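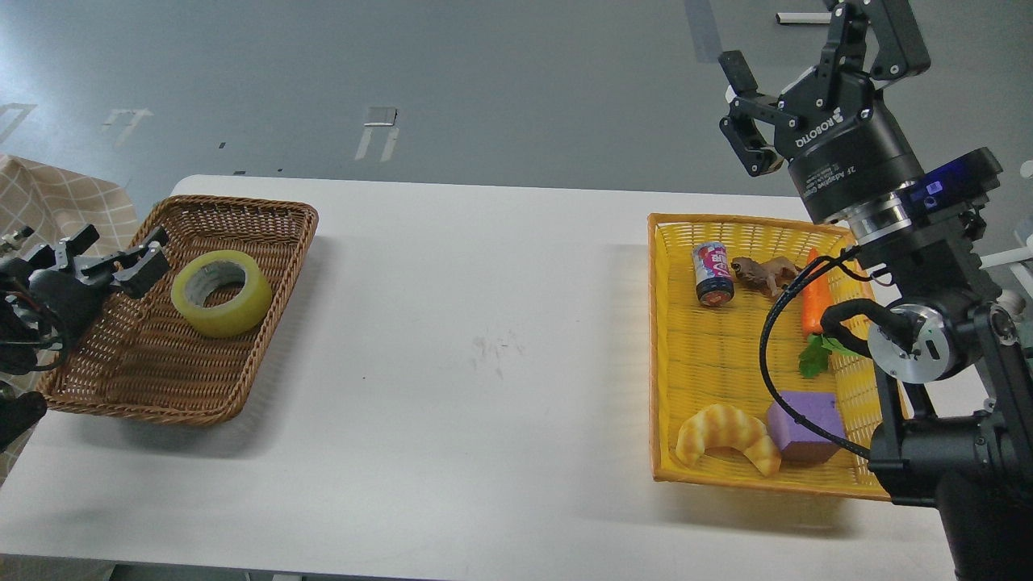 Figure 1. Wicker basket with a roll of tape, on the white table.

Effect of plate shape on how people judge a bean stew
Project report by Danjuma Garba and Yakubu Wike
Food and Hospitality course, Vorkbridge College

1. Introduction
In our course we learned that people eat also with their eyes. We wanted to test this with a very plain dish. We chose brown bean stew with tomato and smoked paprika, because it does not look special and it costs little. The question was simple: does the same stew get a better mark when it is served on a different plate?

2. Recipe
We cooked one large pot in February. For each four portions we used 400 g of cooked beans, 300 g of chopped tomatoes, 2 onions and 300 ml of vegetable stock. The onions were fried slowly until they became soft and golden. The paprika was added after them, off the heat, so that it did not turn bitter. Salt was added only at the end.
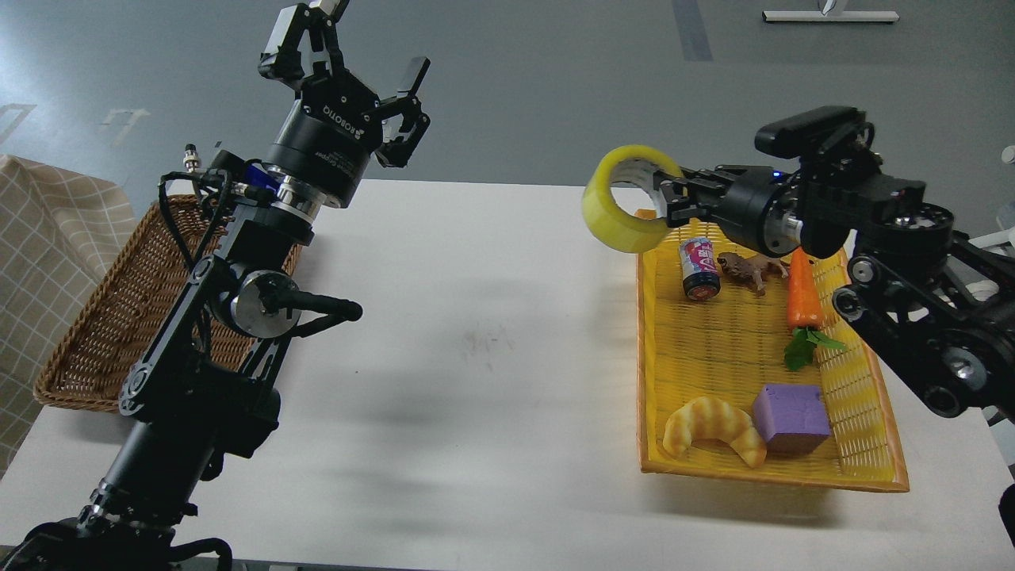 Figure 2. Two arms facing each other over the table, one with a ROBOTIQ gripper.

3. Method
The tasters were students from the Wotasville hall of residence. Everyone tasted the stew two times, once from a deep round bowl and once from a flat square plate. Half of them started with the bowl. They were told that the recipes could be different, which we explained to them afterwards. They gave marks for look, smell and taste.

The portions were weighed, and we wiped the rims with a damp cloth. On the square plate

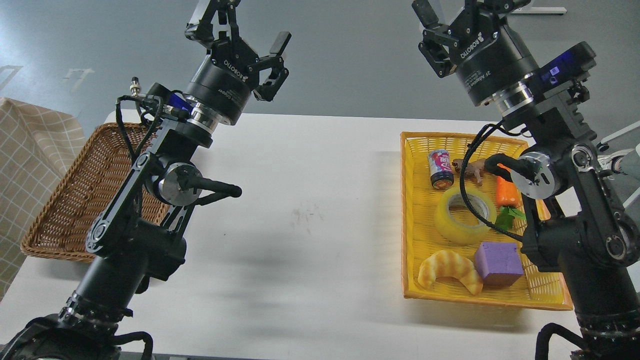 the sauce spread more than we expected, so we let it thicken for a further while before the second group came.

4. Results
The square plate had the better marks for look. For smell there was no clear difference. For taste, the bowl was a little ahead, and several students wrote that the stew from the bowl was warmer. We believe this is true, as a flat plate loses heat faster. 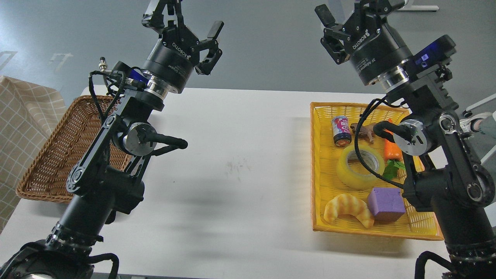 This is the main weakness of our test. We should have warmed the plates in the oven first, as our teacher Mrs Babalola advised us, but we read her note too late. We also did not ask if the tasters had already eaten lunch.

5. Further work
We would like to repeat the tasting with warm plates and with a cold dish, for example a lentil salad. The remaining stew was frozen in small boxes and it was still good two weeks later, with a spoon of yoghurt on top.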